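OK it is 31st October, everyone else is carving pumpkins and I am going to talk about juice. Thread!

So we finally have the juice dispenser set up on the white table and I can't stop finding excuses to walk past it. Orange container up top, shiny steel base, black lever. Pull the lever, get juice. I am a simple person and this makes me very happy.

A bit of background. I'd wanted one ever since breakfast at the Fontana in Florkthorpe, where they had a big dispenser by the window and I went back for refills until it got embarrassing (six glasses, small ones, don't judge).

We've been through 17 oranges this morning already, plus a lump of ginger and a cinnamon stick that sat in the batch overnight. It smells amazing in here!!

The thing with fresh juice and a dispenser is the bits. Pulp, spice crumbs, the odd scrap of peel. You can strain the whole batch before it goes in, but then you're standing over a bowl forever and the sieve clogs every 2 minutes.

What I do now is set a little round mesh strainer right on top of the glass, under the spout. It catches the pulp and the brown bits as the juice comes through, and you get a clear pour with no extra bowl to wash.
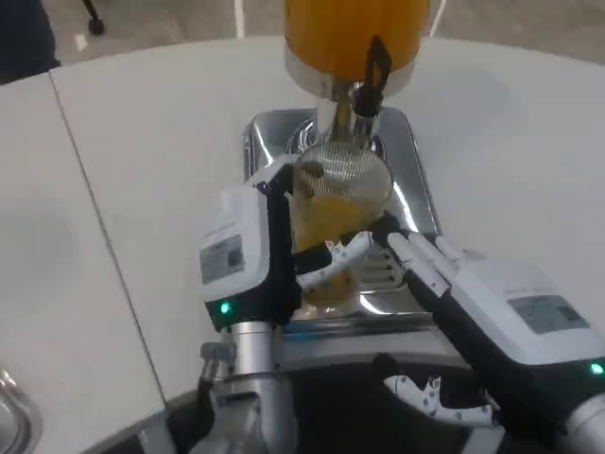

Preritz says I'm throwing away the best part, and that a glass of orange juice with no pulp in it might as well have come out of a carton.

Fair! And if you're on the pulp side, leave the strainer in the drawer and drink it as it comes. I go back and forth. With plain orange I like a bit of pulp, with ginger and cinnamon in there I really don't want to be chewing anything.

Small tips while I'm here. Get a strainer with a rim wider than your glass, otherwise it tips in. Go easy on the lever - a full pull sends juice over the mesh faster than it can drain. Tap the strainer out between glasses.

Oh and wipe the steel base down with warm water before the drips dry. I left it for an afternoon once and it was like scrubbing off varnish.

The pulp doesn't go to waste either. I've been stirring it into pancake batter, and a spoonful in oatmeal is so good.

Next batch is for the Platside potluck in November. Thinking orange and carrot, maybe a little turmeric if I'm brave about the stains. If you have a combo that works cold, please send it to me, I have a whole bag of carrots waiting.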